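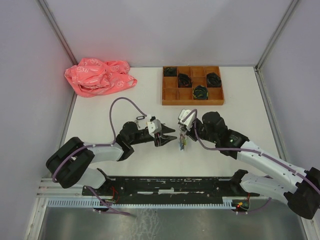 Dos brazos robóticos sobre una mesa blanca.

Asunto: Re: Borrador sobre la economía de Brekke, capítulo 2

Hola a todos:

Contesto a Bořivoj, que escribió en mayo:

> He repasado las cifras de empleo de Brekke y no me cuadra el
> apartado de la agricultura. Decís que la pobreza rural bajó en
> 10 puntos, pero la serie cambia de metodología a mitad del
> periodo. ¿Se ha corregido?
> Bořivoj Polák

No se ha corregido. La encuesta antigua medía ingresos y la nueva mide consumo, así que los dos tramos no se pueden encadenar sin más. Propongo partir el gráfico y dar la bajada solo para el segundo tramo, que queda en 6 puntos. El texto pierde fuerza, pero aguanta una revisión.

Sobre los municipios: la muestra completa tiene 67, y de ellos 19 no entregaron datos de salarios. Casi todos están en la comarca de Miltov, la más pobre, de modo que la media regional sale algo inflada. Habría que decirlo en el cuerpo del capítulo – ahora está en una nota al pie que no va a leer nadie.

Queda pendiente la parte de remesas. En Lernadine pesan más que las exportaciones en los hogares de renta baja, y el borrador les dedica un párrafo. Si alguien tiene la serie trimestral, que la mande a la lista y no a mi correo personal.

El cuadro 4 sigue con los precios corrientes. Lo paso a constantes esta tarde y subo la versión nueva a Rosteo antes de las ocho.

Un saludo,
Peter Vrabec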